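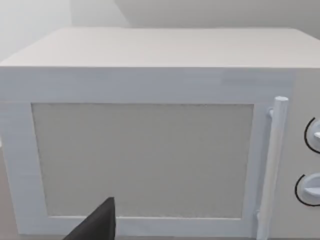 One member asked why a press freedom charter needed a sponsor at all, and whether anyone would have heard of this one if the sponsor had not paid to announce it. The remark was made before the agenda was adopted and is recorded at the member's request.

Press Council > Meetings > Minutes > Flillholm

Minutes of the regular meeting, Nov 22, 2018
Flillholm Press Council, upstairs room

1. Previous minutes
Approved with one change. "Welcomed the proposal" in item 6 now reads "received the proposal."

2. The Gunomance charter
The chair summarized the letter from Gunomance inviting the council to sign its Charter for Independent Reporting. The letter says 42 newsrooms have signed. No list was attached. The secretary wrote to ask for one and was sent a brochure.

Members had read the charter with varying patience. Clause 3 commits signatories to "editorial courage," which is not defined. Clause 7 lets Gunomance use a signatory's name in its publicity and gives no date when that right ends. Two members thought the rest of the text harmless. Another said harmless was a low bar for a document the council would be asked to defend in public.

It was pointed out that Gunomance sells media monitoring to the regional government. The letter does not mention this. One member did not see a conflict, as the charter binds only newsrooms. Others did see one.

Decision: not to sign at present. The secretary will ask again for the list of signatories, and for the wording of any contract with the regional government that touches on local papers.

3. Van der Merwe fellowship
The fellowship would send one reporter to Ukico for a term of study. The travel money is confirmed in writing. The housing money is "expected," the same word used last April, when it did not arrive.

The draft terms ask the fellow to submit articles for "factual harmony review" before they are published. The representative of the journalism faculty said this meant proofreading. Asked where the draft said so, the representative agreed that it did not.

Decision: no candidate to be put forward until the review clause is taken out or explained in the terms themselves. A phone call will not be enough.

4. Reader trust survey
The survey went to 200 households and 166 replied. The consultant's summary says trust in local news is "strong and growing." Members noted that there was no earlier survey, so it was unclear what it had grown from. The question on trust also came straight after one on whether the reader valued a free press, and several members felt this tilted the answer.

The council will release the full table of replies and leave out the summary. The consultant's second invoice is on hold.

5. Access to town hall briefings
The town hall says briefings are open to all reporters. The two smaller papers say they hear of them afterward. Both papers were asked to keep the notices they receive, with times, and bring them to the next meeting. The town hall's offer to "look into it" was noted.

6. Other business
A request for 100 printed copies of the complaints guide was approved. The guide still carries the old phone number, so printing waits until that is fixed.

Meeting closed. Next date to be sent by email.

Related items
Complaints guide: corrections to the current edition
Letter to Gunomance on signatories
Van der Merwe fellowship: draft terms
Reader trust survey: table of replies
Minutes, April meeting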